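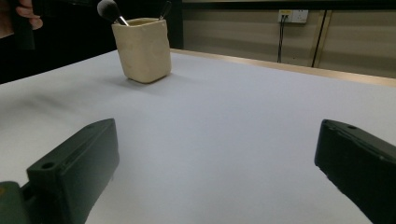
Mesa Tollilberg, tablero blanco con canto de madera clara

Mesa Tollilberg de Sturkano. Tablero liso, blanco mate, canto visto. Para taller, despacho, cocina pequeña, lo que haga falta. Se vende con patas o solo el tablero - en ese caso avisad al hacer el pedido, que luego hay líos con el embalaje.

Medidas: 155 x 75 cm. Canto de 26 mm. Altura con patas 74 cm. Carga máxima 100 kg repartidos, no en el centro.

En la caja: tablero, 4 patas, tornillería, llave. Instrucciones en español y portugués. El taladro no viene, claro.

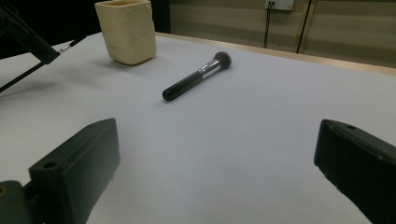 Limpieza: paño húmedo y jabón neutro. Nada de estropajo ni acetona. Tinta de boli, alcohol y frotar poco. Maquillaje en polvo sale en seco, las bases líquidas mejor no dejarlas toda la noche. El canto lleva aceite, una mano al año y listo. Cosas calientes con salvamanteles, el blanco amarillea y eso no lo cubre la garantia.

Montaje: media hora entre dos personas. Poner el tablero boca abajo sobre una manta. No apretar a tope hasta tener las cuatro patas puestas - si cojea, aflojar y repetir.

Compatible con el cajón Zillon (se vende aparte) y con las ruedas Mészáros, las de freno. Las antiguas sin freno no encajan, preguntad antes.

Envío a península en una semana, Baleares algo mas. En agosto no servimos, los pedidos de finales de julio salen en septiembre.

Opiniones
Jolanta Stępień: Muy firme, el canto precioso. Faltaba un tornillo, me lo mandaron enseguida.
Quang Vương: Bien, pesa bastante. Subirla a un tercero sin ascensor, ojo.

Devoluciones en 30 días, sin montar y en su caja.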